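The Tea Shelf at Flurkham

12 minute read

Pierina Amato puts the kettle on before I have my coat off. It is a little after four in the afternoon, in March, and the light in her kitchen is the gray, forgiving sort that makes you want to sit down and stay put. She has been writing about tea for the Flurkham newsletter for longer than she cares to work out, and teaching her evening class on it for nearly as long, and I had come to ask her about both, and also (I admit it) to be given a cup of something good.

"People think I'm going to be strict," she says, warming the pot with a splash of water and tipping it into the sink. "They come to the first class with their shoulders up around their ears. Somebody has told them they've been making it wrong all their lives. Well, if you liked it, you weren't making it wrong, were you? Sit there, that chair's the comfortable one."

She grew up in a coffee house, or rather in the apartment over one. Her uncle ran a place in Istora that served coffee in the morning, coffee after lunch and, for anyone who looked peaky, a cup of chamomile that had been in the cupboard since before she was born. Tea was what you had when you were sick. She was well into her twenties, and working in an office she remembers mostly for its carpet, when a colleague named Ga-eun Song began leaving a cup on her desk in the middle of the afternoon.

"She never made a speech about it. She'd just put it down and go back to her own desk. And the first week I drank it to be polite, and the second week I was looking up at the clock at a quarter to three, wondering where she'd got to. I finally asked her what it was and she brought me the tin to smell. I think that was it for me, really. I put my whole nose in. I'd had no idea that a dry leaf could smell like that, like the inside of a wardrobe and raisins and a bit of smoke, all at once."

The two of them are still friends, and it was Song who talked her into the class. The first one met in a room behind the library with one kettle, which tripped the fuse every time the heater was on, so that everyone sat in their coats and drank very fast. There were 2 people in the room besides the teachers. Gaetano Fabbri was one of them. He is still coming, and these days he does the washing up and has firm opinions about dish towels.

I ask her how the class begins now, and she gets up to show me, which she does with nearly every question. Out come the tins, one after another, until there is hardly any room on the table for our elbows. She doesn't begin with brewing at all, she says, she begins with the cupboard. Everybody is asked to bring in whatever tea they have at home, however old, however embarrassing, in whatever it lives in.

"And they do bring it! Oh, you wouldn't believe the things. Bags that came home from a hotel. A box from a wedding. Gerardo Colombo brought a jar that had been his mother's, with the label in her handwriting, and we all agreed we wouldn't drink that one, we'd just pass it around and smell it. It hardly smelled of anything by then. He was very pleased to have brought it, though, and so were we."

Then they sort. Anything that still has a smell goes to one side, and anything that smells of cardboard, or of the spice rack, goes to the other. Amato is gentle about the second pile — she puts hers on the roses — but she is quite serious about how it got that way. Light, air, damp and the neighbors are what spoil tea, she tells me, and by the neighbors she means the cumin. She has known a perfectly nice black tea to be ruined in a month by sharing a shelf with curry powder.

"So I'm a great believer in a tin. A plain metal tin with a lid that gives you a little bit of a fight. I know the glass jars are pretty, I have some myself, look, but I keep those inside the cupboard with the door shut. If you want to look at something on the counter, put a lemon there."

We drink the first pot, a mild one, with a plate of almond cookies that she says are from the store and that I suspect are not. She tells me about the notebook. There are 192 teas in it so far, each with a line or two beneath the name, and the lines are not what I expected. There's very little about malt or brisk finishes. One says, "Rain, good with toast." Another says, "Behrouz thought it was soup." That would be Behrouz Hashemi, who taught her to make tea the way his family does, very strong in a small pot and then let down with hot water in the glass, and who has never been persuaded that there is any other sensible method.

"He came to the class as a guest and stayed to argue," she says fondly. "He'd hold his glass up to the window to check the color. Now we all do it. You can tell so much from the color, and it's such a nice thing to do with your hands while you're waiting to drink it."

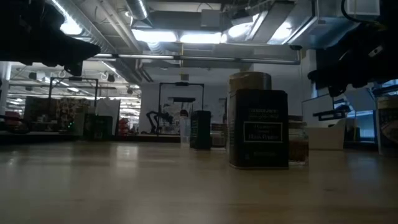

She is fondest, if she is made to choose, of black teas, and of the dark end of them at that. Green tea she admires a great deal and forgets to buy. With the black ones she feels at home, and she likes that they put up with a bit of carelessness, a pot left standing while you answer the door, a splash of milk from somebody who didn't ask first. She is a little suspicious of grand names on the front of a tin, but only a little, and she confesses that she has bought more than one tea for its name alone and then felt obliged to like it.

"You do, don't you? You get it home, and it's called something wonderful, and you stand there in your slippers and you think, well, I'd better rise to the occasion. And I do think it tastes better for it. I tell the class that. I tell them, buy the one with the name you want to say out loud when somebody asks what they're drinking."

She has them taste without the names, too, later on in the course. Several teas go around in plain cups, and everyone writes down a word or two and nobody is allowed to look at the tins until the end. Fabbri once wrote a long and glowing paragraph on a tea he had been refusing to have in the house for years. He took it very well. He bought some on the way home.

I ask what she would say to somebody who had one tin and one mug and no wish to own a notebook, and she looks at me with such kindness that I realize I've been found out. She takes my cup away and rinses it, and she makes the second pot slowly, so that I can follow along. Fresh water, brought properly to the boil for a black tea. A spoonful for each of us, not heaped. Lid on, and then the part she says people find hardest, when you leave it completely alone. She doesn't use a timer. She tidies something. Today she wipes down the counter and puts the lids back on the tins, pressing each of them with the flat of her hand, and when she gets to the end of the row the tea is ready.

"That's my clock," she says. "If I had fewer tins, I'd have weaker tea."

It's dark by the time we finish the pot, and we have wandered quite a long way from my list of questions. We've talked about her uncle's espresso machine, and whether you can travel with a teapot (you can, if you fill it with socks), and the spring class, which has a waiting list, and which will have a second kettle at last. Song has promised to come and teach an evening on Korean teas. Colombo is bringing cake. Amato would like it known that beginners are very welcome and that nobody will be made to throw anything out.

She sends me home with a spoonful of the dark one folded up in a square of paper, and she writes on the outside, in pencil, how long I am to leave it. Then she crosses that out and writes, "Wipe the counter first."

Contact the Flurkham newsletter | © Flurkham. All rights reserved. | Back to top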